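Trokodura Forum > Sitting Practice > Beginners

Counting breaths or no counting?
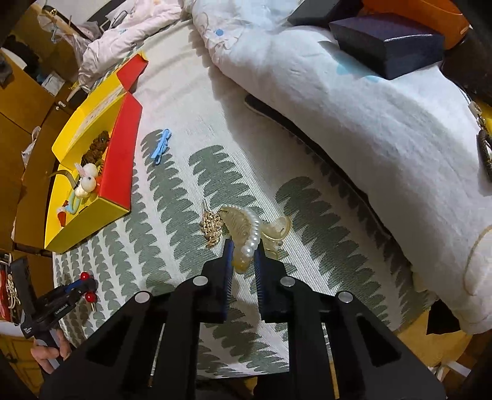 kudley_mat
I have been sitting every morning for 6 weeks and I have a question about counting. My teacher at the Mota center told us to count from one to ten with each out-breath and then begin again. For me the counting becomes like a job. I notice that I am at five and have no memory of three and four. My mind in the morning is like that gold chain lying tangled next to the hair clips, and when I pull at one link, all the others come with it. Should I continue with the numbers, or can I leave them?

grirkeo
Keep them. When you lose three and four, this is useful information. Without the numbers you would be lost just the same, only you would not know it.

plainseat204
I don't agree with grirkeo. I counted for two years and became very good at counting. The breath I hardly felt. My advice is to count for the first 5 minutes, then let it go and feel the belly move.

grirkeo
Two years is long, I admit. But a person in week six is in a different place. If she or he drops every method that feels like a job, there will soon be no method left.

kudley_mat
He :) And I did not say I want to drop everything. I only asked about the numbers.

grirkeo
Sorry, I wrote that too hard.

slowtea
Which part of the breath do you count? I had the same trouble, and changed from the out-breath to the in-breath. It made me more awake. My sister tried it and got a tight chest, so please be careful with this one.

plainseat204
A tight chest usually means you are controlling the breath. It can happen with any kind of counting, in my experience.

slowtea
Possible. She also sits very straight, like in school.

kudley_mat
Thank you all. This morning I tried counting at the start and then nothing. The second part was restless, but I felt the air in my nose for the first time. I will do it like this until the end of July and write again. Does anybody know if the Mota evening group also accepts people who sit on a chair?

slowtea
Yes, they do. Bring your own cushion for the back, the chairs there are hard.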